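2022年1月24日
報道関係各位
株式会社ワイデック経済調査所(Wideck)

# 中堅企業の外貨決済を対象とする「コーケル為替負担指標」の公表開始について

株式会社ワイデック経済調査所(以下「当社」)は、輸出入取引を行う国内中堅企業の為替変動による負担を月次で示す「コーケル為替負担指標」(Korkell、以下「本指標」)の公表を開始いたします。あわせて、本指標の設計にあたり実施した「外貨決済と為替予約に関する企業調査」の集計結果を取りまとめましたので、その概要をお知らせいたします。

本指標は、為替相場の水準そのものを示すものではありません。決済通貨の構成、契約から決済までの日数、為替予約の利用状況、および販売価格への転嫁の時期を組み合わせ、相場の変動が企業の収支に及ぶまでの過程を数値化するものです。通貨の強弱を表す既存の指数と併せてご利用いただくことを想定しております。

## 公表の背景

外国為替相場に関する情報は、日々の市況、各種の見通し、通貨の実効的な強さを示す指数など、すでに多くの種類が提供されています。一方、これらの情報を受け取る企業の側では、自社の収支にどの程度の影響がいつ及ぶのかを、担当者が個別に計算しているのが実情です。とりわけ、財務部門の人員が限られる中堅企業においては、見通しの改定が報じられるたびに試算をやり直すことが大きな負担となっています。

当社では従前より、会員企業を対象とする聞き取りを通じて、想定為替レートの設定方法と改定の頻度について情報を収集してまいりました。その過程で多く寄せられたのは、年間平均レートの見通しだけでは資金繰りの判断に使いにくいというご意見です。年間平均が同じ水準であっても、相場が年度の前半に動いた場合と後半に動いた場合とでは、仕入れの集中する時期によって支払額が異なります。また、契約時のレートで原価を計算している企業と、決済時のレートで計算している企業とでは、社内で認識される損益の時期にも差が生じます。

原材料の国際価格が上昇している局面では、この問題はさらに複雑になります。仕入額の増加のうち、どこまでが現地価格の上昇によるもので、どこまでが為替の影響であるかを区分できなければ、取引先に対する価格改定の説明も難しくなります。会員企業からは、交渉の資料として引用できる第三者の統計を求める声が継続して寄せられておりました。

こうした状況を踏まえ、当社は昨年度、社内に通貨統計準備室を設置し、指標の設計、基礎調査の実施、および試算値の検証を進めてまいりました。このたび所要の検証を終えたことから、公表を開始するものです。

## 指標の構成

本指標は、次の区分により作成いたします。

- **輸入負担系列** 外貨建て仕入れを行う企業について、決済月における円換算支払額の変化のうち、為替要因に相当する部分を示します。
- **輸出採算系列** 外貨建て売上を計上する企業について、契約時と入金時の換算差が採算に与える影響を示します。
- **予約調整後系列** 上記の系列に、為替予約の利用状況を反映したものです。予約を利用していない企業との差を比較できるよう、調整前の系列と同時に公表いたします。
- **総合系列** 輸入負担系列と輸出採算系列を、調査対象企業の取引額に応じて統合したものです。

各系列は基準時点を100とする指数で表します。数値の上昇は負担の増加を、低下は負担の軽減を意味します。輸出採算系列については、一般的な採算の指標とは方向が逆になりますので、ご利用の際はご注意ください。総合系列として統合する都合上、符号の向きを負担の側にそろえたものです。

業種区分は、食品、化学・樹脂、金属製品、機械・精密機器、繊維・雑貨、卸売の別とし、回答企業が少なく個別企業の推測につながるおそれのある区分については、隣接する区分と合算のうえ公表いたします。

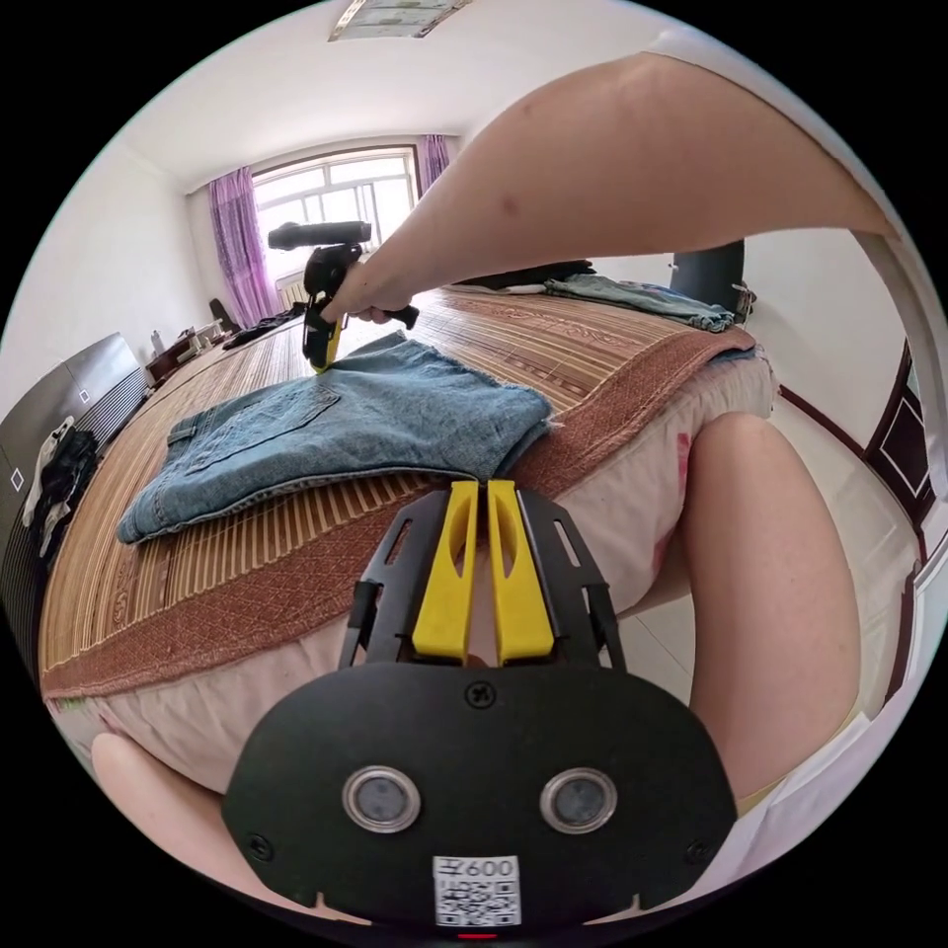

手持ち式グリッパー(手前)と、右手で握られた別の一台

## 算出方法の概要

基礎となる相場は、各営業日の対顧客電信売買相場を参考に、当社が所定の方法で月中平均を算出したものを用います。決済通貨の構成比は企業調査の結果に基づいて固定し、年に一度、9月に見直しを行います。見直しの際には、旧構成比による系列と新構成比による系列を一定期間並行して公表し、利用者が接続前後の差を確認できるようにいたします。

為替の影響が収支に現れるまでの期間については、業種区分ごとの決済期間の分布を使用いたします。全企業に一律の遅れを仮定する方法も検討いたしましたが、食品と機械・精密機器とでは契約から入金までの期間に大きな開きがあり、一律の仮定では相場の転換点における動きを適切に捉えられないことを試算の段階で確認しております。

予約調整後系列の作成にあたっては、スコフ方式に類する簡便な按分を用いず、当社が開発した計算基盤「スケモフ」(Skemov)を使用いたします。スケモフは、予約の締結時期と受渡時期の組み合わせを区分ごとに保持し、毎月の決済額に割り当てる仕組みです。包括的な予約を利用する企業については、受渡期間内の均等な実行を仮定しております。この仮定は実際の運用と異なる場合があるため、今後の調査において設問を追加し、妥当性を引き続き点検してまいります。

なお、通貨オプションその他の派生商品については、契約内容が個別性に富み、限られた設問では実態を把握できないことから、当面は調整の対象といたしません。これらの取引を主たる手段とする企業にとっては、予約調整後系列の動きが自社の実感と一致しない可能性があります。

## 企業調査の結果概要

基礎調査「外貨決済と為替予約に関する企業調査」は、外貨建て取引の実績を有する国内企業2,000社に調査票を送付し、406社から有効回答を得ました。対象は年間売上高400億円以下の企業とし、金融業および不動産業は除いております。回答は郵送および専用画面により受け付けました。

### 想定為替レートの設定

想定為替レートを定めている企業では、年度の開始前に設定し、期中に一度見直すとの回答が最も多くなりました。見直しの契機としては、相場が社内で定めた幅を超えた場合とするものと、半期決算の時期に合わせるものとに分かれております。規模の小さい企業では、明文化された想定レートを置かず、直近の取引レートをそのまま見積りに用いるとの回答が目立ちました。

設定の根拠については、取引金融機関から提供される見通しを挙げる企業が多く、複数の見通しを比較している企業は相対的に少数です。自由記述欄には、見通しの改定理由が読み取りにくい、改定の公表時期と自社の予算編成の時期が合わない、といった意見が寄せられました。

### 為替予約の利用

輸入を主とする企業では、予約を定期的に利用するとの回答が、利用しないとの回答を上回りました。ただし、利用する企業においても、決済予定額の全額を予約の対象とする例は少なく、契約が確定した部分に限るとの運用が一般的です。輸出を主とする企業では、受注時に個別に予約を締結する方法が多く採られております。

予約を利用しない理由としては、取引額が小さいこと、受取外貨を支払いに充当できること、社内に判断の基準がないことが挙げられました。このうち判断基準の不在を挙げた企業には、過去に予約を利用した経験を持つ企業も含まれております。相場が予約レートより有利に動いた際の社内説明が難しく、利用を取りやめたとの記述も見られました。

### 販売価格への転嫁

仕入額の上昇を販売価格に反映する時期については、業種による差が大きく表れました。卸売では、定期的な価格改定の機会に合わせて反映するとの回答が中心です。金属製品および化学・樹脂では、原材料価格に連動する契約条項を持つ企業がある一方、その条項が現地通貨建ての価格のみを対象とし、為替の変動を含まない例が報告されております。

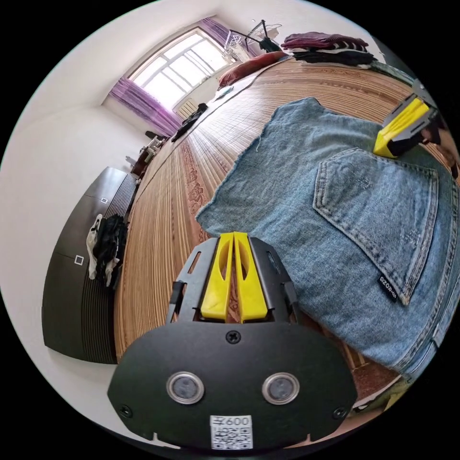 この点は、本指標の輸入負担系列を独立して設けた理由の一つでもあります。契約上の連動条項によって原材料価格の上昇分を回収できても、為替による上昇分は自社に残ることになり、両者を合算した統計からはその残余を読み取ることができません。調査では、残余分を次回の価格交渉に持ち越すとの回答が多く、持ち越しの期間が長い企業ほど、想定為替レートを慎重に設定する傾向がうかがえました。

### 決済通貨の選択

決済通貨については、米ドルを最も多く利用するとの回答が引き続き大勢を占めましたが、取引先の所在地によってはユーロその他の通貨を併用する企業もあります。円建て取引への切り替えを検討したことのある企業に結果を尋ねたところ、取引先の同意が得られなかったとの回答に加え、切り替えの条件として単価の引き上げを求められたとの回答がありました。円建てであれば為替の影響を受けないとの認識は必ずしも共有されておらず、契約更新時の価格改定を通じて間接的な負担が生じると考える企業が見られます。

## 通貨統計準備室長 ドゥダーシュ・ロザーリア(Rozália Dudás)のコメント

「通貨の見通しは、改定されるたびに水準の数字だけが広く引用されます。企業の担当者の方々にお話を伺うと、必要とされているのは、その水準が自社の支払日に届くまでの道筋でした。本指標では、相場がどこへ向かうかの予測は行いません。すでに起きた変動が、どの業種に、どの時期に現れるかを示すことに範囲を限っております。

設計の段階で最も議論を重ねたのは、予約の扱いです。調整後の数値のみを公表すれば全体の動きは穏やかに見えますが、予約を利用できない企業の負担が隠れてしまいます。調整前と調整後を必ず並べて公表する方針は、公表開始後も変更いたしません。回答にご協力いただいた企業の皆様に、厚く御礼申し上げます。」

## 検証体制

本指標の算出方法については、統計の設計を専門とするパールフィ統計事務所(Pálfi)に外部点検を委託いたしました。同事務所からは、業種区分の合算基準をあらかじめ公開すること、および欠測値を補完した月を明示することについて助言を受け、いずれも公表資料の様式に反映しております。

算出後に誤りが判明した場合は、訂正の理由、対象となる系列および訂正前後の数値を当社ウェブサイトに掲載いたします。基礎データの追加に伴う定例の改定については、訂正と区別し、各月の公表資料に改定幅を記載いたします。

公表前の数値は、通貨統計準備室の担当者および算出責任者以外には共有いたしません。当社の受託調査部門および会員営業部門も、一般公表と同時に数値を受領いたします。

## ご利用にあたっての留意事項

本指標は中堅企業を対象とする調査に基づくものであり、大企業または個人事業者の状況を代表するものではありません。また、海外子会社の収支および連結決算における換算差額は対象に含まれておりません。

個別企業の負担額は、契約条件、在庫の保有期間、取引先との価格改定の取り決めなどによって大きく異なります。本指標を価格交渉の資料として引用される場合は、該当する業種区分の系列を用い、総合系列のみによる説明は避けていただくようお願いいたします。

本指標および本資料は、外国通貨、派生商品その他の金融商品の取引を勧誘するものではありません。取引に関する最終的な判断は、利用者ご自身の責任において行っていただくようお願いいたします。

## 提供方法

総合系列および業種区分別系列の直近値は、当社ウェブサイトにおいて無償で公開いたします。過去の数値を含む時系列データ、決済通貨別の内訳および解説資料については、月額1,250円(税抜)の購読契約により提供いたします。企業調査にご回答いただいた企業には、次回の構成比見直しまでの期間、購読者向け資料を無償でお送りいたします。

報道機関が数値を引用される場合、事前の申請は不要です。出典として「ワイデック経済調査所『コーケル為替負担指標』」と明記してください。図表の転載および時系列データの再配布をご希望の場合は、下記窓口までご連絡ください。

## 今後の予定

当社は、9月の構成比見直しに合わせ、決済期間に関する追加調査を実施する予定です。追加調査では、包括的な予約の実行時期に加え、前払いおよび分割払いの利用状況を設問に含めます。結果は見直し後の系列とともに公表いたします。

また、会員企業から要望の多い地域別系列については、回答企業数の確保が課題となっております。現在の調査規模では地域と業種を組み合わせた集計に十分な精度が得られないため、当面は地域別の集計を参考資料として扱い、正式な系列への追加は追加調査の回収状況を踏まえて判断いたします。

## 会社概要

名称:株式会社ワイデック経済調査所(Wideck)
事業内容:通貨・貿易取引に関する統計の作成、企業財務に関する受託調査、会員向け刊行物の発行
担当部署:通貨統計準備室

## 本件に関するお問い合わせ

株式会社ワイデック経済調査所 広報担当
受付時間:平日午前9時から午後5時まで
指標の算出方法に関する技術的なご質問は、広報担当を通じて通貨統計準備室が回答いたします。

以上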